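Cuaderno de taller — célula de vajilla, cocina central de Cabrera
Septiembre. Turno de mañana, entrada de las 7:40

Sigo con la recogida de platos a cubeta. Jhosep Espinoza estuvo conmigo hasta el almuerzo; después se fue a la línea de lavado, que hoy iba corta de gente.

Lo primero, lo que cambia para ellos. Hasta ahora la persona de desbarase apilaba, cargaba la cubeta y la llevaba al túnel. Con la célula, la carga pasa a los dos brazos y la persona se queda con el repaso de restos y el transporte. En Endside lo plantearon igual y la queja fue siempre la misma: menos peso en las muñecas, más rato de pie mirando. Jhosep propone rotar cada 50 minutos entre célula y secado. Me parece bien, pero lo tiene que aprobar la encargada de turno y todavía no lo ha visto.

Segundo, los platos. Mezclamos a propósito los de borde verde con los lisos de color, porque así llegan del comedor. Los lisos con reborde alto se agarran sin problema. Con los de borde verde la pinza entra torcida cuando hay otro plato pegado. He bajado la velocidad de aproximación un 15 % y lo dejo así hasta mañana.

Tercero, parada. El brazo derecho se detuvo con el aviso 2619 a media mañana. Rearmado a mano. Lo mismo salió en Flodness con el cable tirante; he dado más holgura a los dos y no se ha repetido en el resto del turno.

Una cosa que no está en el plan: la gente del lavado quiere poder parar la célula ellos mismos, sin llamarnos. Tienen razón. Hoy el pulsador queda de nuestro lado de la mesa. Pedido uno más a Dudstead, plazo 2 semanas.

Prueba de la tarde: cubeta al fondo, platos sueltos alrededor, el brazo derecho carga y el izquierdo espera junto a la fila del medio. El morado ya está en la cubeta, con la pinza derecha encima del borde. 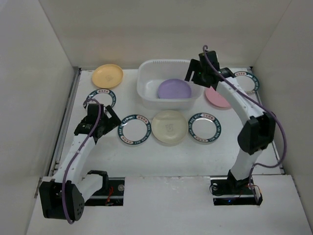 Pendiente para mañana

— Repetir con los de borde verde separados entre sí y luego pegados.
— Preguntar en secado quién quiere entrar en la rotación.
— Revisar con Jhosep la hoja de rearme. La actual la escribimos nosotros y en el lavado no se entiende.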